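更新于 3/24/25。

Droltley 激光测距仪,我从去年 11 月用到现在,带着它下场打了 22 轮,练习场去的次数没有记。买的时候花了 490 元,在 Tallby 的网店下的单,自费。下面是这段时间的使用记录,前半部分写参数和手感,后半部分写球场上的表现和毛病。

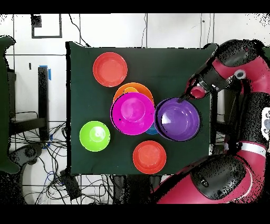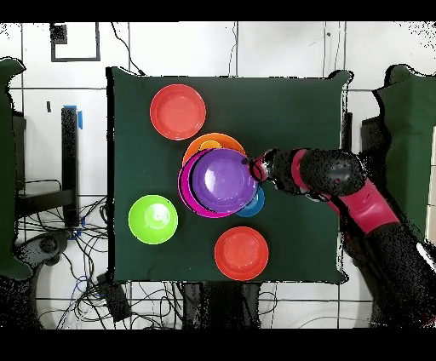
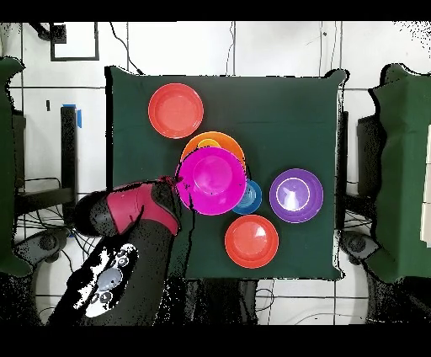
**这个价位的测距仪,业余球友拿来打日常球够用吗?**

打果岭旗杆够用,障碍和树线也能测准,短板在逆光和手抖的时候,锁旗会慢半拍。

## 先说我的水平和用法

差点在中间偏下,一号木不算远,铁杆方向时好时坏。平时主要在 Dretov 球场打,丘陵地形,前九洞树多,后九洞比较开阔,有两个洞要过水。以前一直看码数桩和喷头盖上的数字,再加减旗位,常常算错一支杆。

后来借过球友的 Sengar,用了几场,觉得有个准数心里踏实,但是那台贵,我下不了手。Droltley 这款价格低,评论里说好说坏的都有,我就买一台试试。所以文里凡是拿来对比的,都是那台借来的 Sengar,它比 Droltley 贵出一大截,对比的时候要把这一点算进去。

## 包装里有什么

机身、硬壳收纳包、一根手绳、一块擦镜布、一条充电线、一张说明书。没有充电头。说明书是折页,正面中文,背面英文,字很小,模式切换那一段写得不清楚,我是自己按了几遍才弄明白的。

收纳包的质量比预想的好,外壳硬,拉链顺,背后有个金属扣,可以挂在球包或者腰带上。包口除了拉链,还有一根带小钩的橡皮筋,下场时不拉拉链,只用橡皮筋扣住,取放快得多。这根橡皮筋用到今年年初有点松了,还能扣住,往后会不会断不好说。

## 参数

倍率 6 倍,标称最远 1000 码。单位可以在米和码之间切换,有坡度补偿,有锁旗震动,机身侧面有一个坡度开关。

最远距离这个数看看就行。标称的 1000 码说的是反光好的大目标。我在练习场对着远处的楼房墙面试过,能出数,换成树林就要近得多。打球用不到这么远,最长的五杆洞站在发球台上也不会去测旗杆。

6 倍放大对高尔夫来说合适。再大的话画面抖得厉害,旗杆反而不好找。Sengar 也是 6 倍,两台的画面大小一样,差别在亮度和边缘,后面细说。

## 手感和做工

机身是塑料的,两侧包了一圈防滑胶。重量偏轻,单手举着不累,轻的坏处是风大时不稳。我手不小,右手食指正好落在发射键上,中指托着底部。手小的人可能要两只手拿。

发射键在顶部,键程短,按下去有明显的一声。模式键在左侧,位置靠前,戴着手套不好按。我左手戴手套,每次切模式都要换成右手去按,时间长了也习惯了,反正一场球下来基本不切。

坡度开关是一个拨片,拨上去显示补偿后的距离,拨下来只显示直线距离。拨片的阻尼太小,从收纳包里拿出来的时候会蹭到。有一次在后九洞打了三个洞,我才发现坡度功能是关着的,那几杆全打短了。建议拿出来先瞄一眼显示屏上的图标。打比赛的人更要留意,多数比赛不允许开坡度,被蹭开了就说不清。

目镜有屈光度调节,转一圈眼罩就行。我有近视,平时戴眼镜打球,把眼罩往下折以后,戴眼镜也能看到完整画面,四角略暗。摘了眼镜直接调屈光度也可以,画面更大,就是摘来摘去麻烦。

机身掉过一次,从球车座位上掉到水泥路面,胶圈上磕出一个白印,测距没受影响。这种事看运气,别故意试。

## 镜片和显示

画面中心清楚,边缘发虚,移动的时候看得出变形。测旗杆只看中心,边缘虚一点不影响。

颜色偏绿偏冷,阴天的时候画面有点灰。Sengar 那台明显亮一些,傍晚最后几个洞差别最大。天色暗下来以后,Droltley 里的旗杆和后面的树混在一起,要先用肉眼记住位置,再举起来慢慢找。

显示是黑色字,叠在画面上。白天没有问题,背景是草地或者天空都读得清。背景如果是深色的树林,黑字就看不见了,得把镜头移到亮的地方再读数。读数会停留几秒,来得及移。红色显示的机型没有这个问题,价钱也不是这个价钱。

镜片容易留指纹,擦镜布别丢。下过一次小雨,外面沾了水珠,擦掉以后接着用,里面没有起雾。商家写的是防泼溅,我没有在大雨里用过。

## 准不准

这是大家最关心的,我做了几种对比。

第一种是跟码数桩比。在 Dretov 球场找了几个球道正中的距离牌,站在牌子旁边测果岭中央的旗杆,再跟当天的旗位图对。每次都在一码以内,我认为可以接受。码数牌本身是量到果岭中心的,旗位图画得也粗,这点误差分不清是谁的。

第二种是跟 Sengar 比。两个人站在同一个位置,同时测同一根旗杆。大部分读数一样,有时候差一码,没有规律,也没有一直偏长或者一直偏短。差得多的那几次,都是其中一台没有锁住旗,打到了后面的树上。

第三种是重复测。人不动,对着同一个目标连着按。近处的读数很稳定,远处会跳一码。跳动的时候我取出现次数多的那个数。

近距离要单独讲。离旗很近的切球,测距仪的作用有限,我一般拿来确认落点。沙坑边上这种位置,它偶尔不出数,显示横杠,往后退两步就好了。

## 锁旗

锁旗的逻辑是,扫过旗杆时如果同时收到前后两个目标的回波,优先显示近的那一个,然后震一下。

果岭后面是天空的时候,一按就震,几乎没有失手。果岭后面是树林的时候要看手稳不稳。我的做法是按住发射键不松,从旗杆左边慢慢扫到右边,扫过去的时候读数会从远跳到近,跳到近的那一下就是旗杆。要是震了,但是数字看着不对,就再扫一遍。

这里有一个缺点:它偶尔会误震。前面有一根细树枝,或者长草挡着,它会把树枝当成旗杆,震得很肯定。第一次碰到是在右侧的树下救球,显示的距离短得离谱,一看就知道不对。麻烦的是障碍物离旗杆不远的情况,数字看上去合理,人就信了。我现在养成的习惯是,先凭码数桩估一个大致的杆数,再跟读数对,差出一支杆以上就重测。

Sengar 锁旗快,几乎不用扫,手抖一点也能抓到。两台放在一起用,这一项的差别最明显。

逆光的时候锁旗变慢。下午打朝西的洞,太阳在旗杆后面,要按两三次才出数。用手在物镜上方遮一下有帮助。

震动的力度偏弱,冬天戴厚手套时感觉不到,只能看屏幕上的小旗图标。

## 坡度补偿

Dretov 的地形起伏大,这是我买测距仪的主要原因。

上坡洞的补偿结果比较符合我的经验。有一个上坡的三杆洞,以前我总是打短,短了就滚回坡下面。现在照着补偿后的数字选杆,上果岭的次数多了。别的因素也有,这个冬天我练了铁杆,不能全算在它头上。

下坡洞我觉得它减得偏多。同样是照着数字打,下坡常常短一点,落在果岭前沿。跟 Sengar 对比过,两台给的数不一样,Sengar 减得少。补偿公式各家不同,没有谁对谁错,打几场以后自己心里加减一下。我现在下坡看到补偿数以后会加两码。

坡度很小的时候,补偿也就一两码的事,对我这个水平来说,误差比自己打偏的还小,不必纠结。

有一点要提醒,坡度补偿只管高低差,风、气温、球位的情况它都不管。冬天球飞得近,开春以后又不一样,照着同一个数字选同一支杆,结果会差出去。

## 测障碍和树线

过水的洞,测水边最有用。对着对岸的草坎测,拿到的数字就是必须飞过去的距离。直接对着水面测不出来,这是激光测距仪的通病。

测沙坑要对着沙坑的后沿。前沿如果是平的,从发球台上看不到,激光也打不到,只能测旁边的草。

狗腿洞我会测拐角处的树,决定一号木要不要收。树冠大,回波强,测起来比旗杆容易得多,基本按一下就有。

不熟悉的球场里,它的帮助比在熟悉的球场里大。外地打过几场,发球台上先测一遍能看到的障碍,心里有数。看不到的地方它帮不上,盲洞还是得问球童,或者看球道图。这方面 GPS 手表有优势,两种东西用途不一样,有条件的可以都带。

## 连续扫描

长按发射键进入扫描,读数随着移动不断刷新。刷新速度中等,移动快了跟不上,数字会停顿一下再跳。慢慢移没有问题。

扫描模式比较费电,不用的时候松手就行。

## 电池和充电

内置电池,充电口在机身底部,有橡胶塞。塞子偏紧,指甲短的人抠不开,我用球座的尖头挑开。

电量显示是三格。满电能撑好几场球,我的习惯是看到剩一格就充,没有一次在场上用到没电。冬天掉电快一些,最冷的那个早上,出发时还有两格,打完前九洞只剩一格,后九洞也没有关机。

充电时有红灯,充满变绿。没有快充,晚上插上,第二天早上拔就可以。内置电池的问题是将来老化了不好换,这一点不如用纽扣电池或者一次性电池的机型。Tallby 的客服回复说过保以后可以寄回去换电池,收费多少没有说。

## 磁铁

这台机身带磁铁,可以吸在球车的立柱上。吸力够用,平路没有问题,过减速坎的时候往下滑过一点。我在第二个月以后就不吸了,放回收纳包里更放心。

另外要注意别跟球场会员卡或者停车卡放在一个口袋里。

## 售后

收到的第一台有毛病,目镜里面有一粒黑点,正好在准星旁边,擦不掉。联系 Tallby,拍了照片发过去,当天同意换货,运费他们出,来回等了一个星期。第二台没有黑点,就是现在用的这台。

从品控的角度讲,这个价位的光学产品收到以后应该马上检查。对着一面白墙看一遍,有没有黑点、灰尘、毛丝,准星正不正,屈光度转起来顺不顺。超过退换期再发现就麻烦了。

## 优点

- 价格低,490 元包含坡度补偿和锁旗震动
- 常用距离内读数准,重复测量稳定
- 收纳包结实,橡皮筋扣取放方便
- 戴眼镜可以用

## 缺点

- 背景是树林时,黑色读数看不清
- 逆光和傍晚锁旗慢
- 有树枝或长草遮挡时会误震
- 坡度拨片太松,容易蹭到
- 震动弱
- 说明书写得差

## 适合谁

一个月打几场球,之前没有用过测距仪,想先试试有没有帮助的,可以买这台。打下来觉得有用再换好的,这台留着放练习场也行。

经常打比赛的,我建议加钱。坡度开关这个设计不让人放心,锁旗的速度在有时间压力的时候也是个问题。手容易抖的人也一样,Sengar 那一类锁旗快的机型更省心,最好先借一台试几个洞。

只在练习场打球的,不太需要。练习场的目标牌本来就标了距离,测一次记住就行,真要买的话,也用不到坡度功能,选更便宜的基础款就可以。

## 几条使用上的经验

走到球旁边之前先测。坐车的话,车停在球的侧面,在车上就可以测个数,下车时直接带两支杆过去,能省不少时间。我刚开始用的那几场,每杆都要测好几遍,后面的组跟得很紧,后来给自己定了规矩,一杆最多测两次。

举机器的时候两肘夹紧身体,呼气到一半再按。有推车的可以把手腕靠在推车把手上,抖动小很多。单手举着测远处的旗杆,十次里有几次会测到后面去。

除了旗杆,再测一下果岭前沿的沙坑或者草坎。旗位靠前的时候,知道前沿的距离能帮着决定要不要直接攻旗。这个习惯对我成绩的影响比坡度补偿还大。

打完球擦一遍镜片再收。收纳包里容易进沙子,隔一段时间倒过来拍一拍,沙子多了会磨物镜。

## 后续

打算继续用到今年 11 月,到时候看看电池和那根橡皮筋的情况,再来补一段。如果中间坏了会提前写。固件没有升级接口,所以锁旗和显示这两块不会有变化。

评分的话,功能给八分,镜片六分,做工七分,价格九分。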